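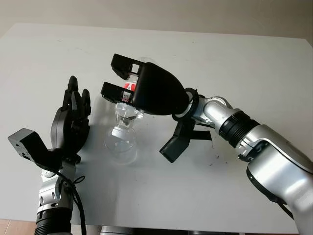 I gave up on tablecloths in October and I'm never going back. My mother had 18 of them, ironed and stacked by color, and I inherited the whole lot along with the idea that a bare table is somehow undressed. Well, mine is bare now. It's white and matte, a little scuffed, with gray smudges and a sprinkle of dark specks over to the right, and I love it more than I ever loved the damask. A cloth would hide all that, and I'd be eating dinner on top of it!

My neighbor Shahnaz Chowdhury thinks white was a mistake – she'd have gone for something darker, with a grain, that forgives you. But forgiving how? The crumbs are there either way. I'd like to see mine, thanks, and go get a damp rag when I feel like it (which is not every night, I admit).

And the scuffs, people get so worked up about scuffs. Hosten will sell you a glass topper for $155 so your table can stay perfect underneath, like a museum piece you visit at breakfast. I don't get it. Put your elbows on the thing, drag the mixing bowl across it, let it get a bit beat up. The tablecloths are in a box in the hall if anybody wants them.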